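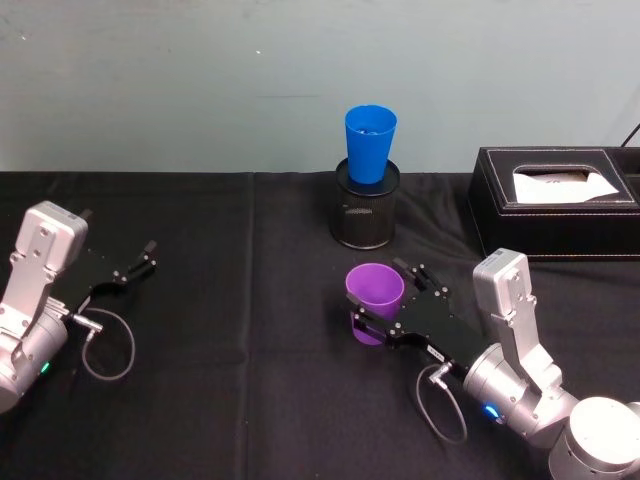
Two arms at the Zimik bench, the right one holding a purple cup.

JANDULHAM, 2026-05-02 — A robotics firm wants to teach machines household chores by having people do them first, at a distance, through a pair of robot arms. Its chosen chore so far is cups and a pencil holder.

Zimik opened its workroom on the Plutthorpe road to visitors this week and put out a short statement to go with the tour. In it the company says an operator "shares a skill" with the arms by steering them remotely while cameras and joint sensors record every move. A program then trains on the recordings and is supposed to repeat the job with no one at the controls.

The firm says it has 203 usable recordings of the cup task and wants 400 before November. It did not say how many attempts were thrown out to get there. Asked twice, a spokesperson said the number was "not meaningful at this stage." It would be meaningful to anyone trying to work out what a usable recording costs.

Seija Eskola, who leads the training work, said cups are a fair place to start. "People think it's easy until they try it through a gripper," she said. "You have no feeling in your fingers. You're judging everything by eye." New operators get 13 hours of practice before any of their runs are kept, she said.
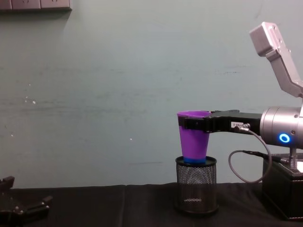

The purple cup at the mouth of the mesh holder. The blue ring is a light on the arm's joint.

That much is easy to believe. Getting a tapered cup over a narrow opening with a two-finger gripper is fussy work, and the operators deserve credit for it. But the skill on show belongs to the person at the controls. Zimik gave no demonstration of the arms doing the task on their own, and its statement has no success rate for the trained program.

Jolien De Bruijn, an automation consultant who has advised warehouse operators on similar equipment, said buyers should ask for exactly that figure. She would also like to see the task run on a different table, under different lights, with cups the system has never met. "A black cloth and a bare wall is about as kind as it gets," she said. "Kitchens aren't like that."

Eskola said tests in less tidy settings are planned but gave no date. The company is also in talks with Hämäläinen, a kitchen supplier, over a trial at 2 sites. Neither side would say what the arms would be asked to do there, or whether an operator would still be steering them.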